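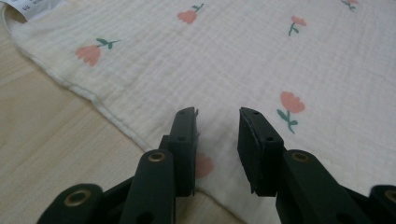

Re: Dirton mill, the roof and what goes under it

Hi all,

On Monday someone wrote:

> Does anyone know if Evitz is keeping the old weaving shed at Dirton,
> or just the front wall? The notice on the fence says 141 apartments
> and I can't see how they fit.

I went to the open evening, so I can help a bit! They're keeping the shed, the chimney and the whole street side. The 141 includes the new block by the canal (the old Trirow parking lot, if you remember that), so it's less of a squeeze than it sounds. The roof comes off in February and goes back on with the same sawtooth shape, but in new slate. They saved more than 200 of the iron brackets and want to reuse them inside, which made me very happy.

What I didn't love was the public space. The old plan had 1149 square feet for a community room and now it's a lobby with a coffee counter. I asked the woman from Salminen, who are doing the design, and she said it was "still being looked at." Hmm.

Comments can go in at the planning desk until 4 pm Monday. They only printed 100 forms, so grab one early, or write your own letter like I did.

See you at the gate!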